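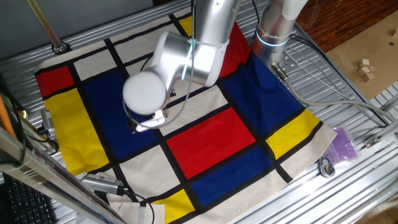

Can you teach a robot to handle cloth with the Valla leader kit alone, or do you need to guide the arm by hand as well?

The leader kit is enough for most of a cloth task, but the first contact with the fabric is easier to teach by hand.

The Valla is a teleoperation kit sold by Hokidcombe. A small passive leader arm clamps to a table, a follower arm copies its joint angles, and a logging program called Plulik writes out joint positions, gripper state and video. The list price is 2000 dollars for one leader, its interface box and the cables. The follower is not included. I bought a single unit in May and have used it mainly on one job, which is picking up the edge of a printed cloth and drawing it over to make a fold.

Build and setup

The leader is light and well balanced. Its joints have enough friction to stay put when released at mid-height, although the elbow sags slowly if left fully extended. The clamp is intended for a flat tabletop up to a modest thickness. It does not fit slotted aluminum extrusion without an adapter plate, and the box contains no such plate. I made one from scrap.

Calibration consists of placing the leader in a reference pose, confirming it, and repeating this at the other end of each joint's travel. The procedure is clear. It must be repeated whenever the interface box loses power, and the software does not warn you if you skip it. Recording with a stale calibration produces files that look normal and play back with the wrist rotated.

Cable length is adequate. Strain relief is poor at the interface box, where the connector has no latch. I now tie the cable down within a hand's width of the plug.

Following accuracy

The link runs at 500 Hz and I could feel no lag in ordinary motion. Fast reversals at the wrist show a small overshoot, which the gain setting reduces at the cost of a slightly heavy feel. In free space the follower is predictable. With the gripper close above fabric, the lack of force feedback becomes the limiting factor. The operator judges height by eye, and soft wrinkles make the surface height vary from place to place. Pressing too hard drags the cloth across the bench. Pressing too lightly closes the fingers on air.

A cloth with a bold block pattern makes this easier. Black lines between red, yellow and blue panels give the operator fixed references, and a displaced cloth is obvious in the video afterward. On plain cream fabric my failed grasps were more frequent, and I had trouble finding the cause when reviewing the recordings.

Hand guiding compared

Hand guiding, with the follower in its compliant mode, gives direct contact feel and needs no leader at all. It has two drawbacks here. The operator's hands appear in the video, and the arm's own cable tends to get pushed around near the wrist. I settled on guiding by hand to find a usable approach height, noting it, and then recording everything through the leader.

Software

Plulik is the weaker half of the product. Recording starts and stops with a foot switch named Bogdan in the menus, and that part works well. Trimming does not. There is no way to discard the last demonstration from the switch, so every bad attempt means a trip to the keyboard. Files export to a common format with timestamps intact. The viewer drops frames on long recordings, but the exported video is complete.

Over the test period I kept 162 demonstrations. The leader needed one repair, a loose set screw in the gripper trigger, fixed with the supplied hex key.

Verdict

The hardware is worth the price if you already own a follower arm and expect to record repeatedly. For a handful of demonstrations, hand guiding costs nothing extra. Buyers with extrusion benches should add an adapter plate to the order or plan to make one.

Rating: hardware good, software fair. Firmware 3 was installed throughout.

Reviewed 3 September 2025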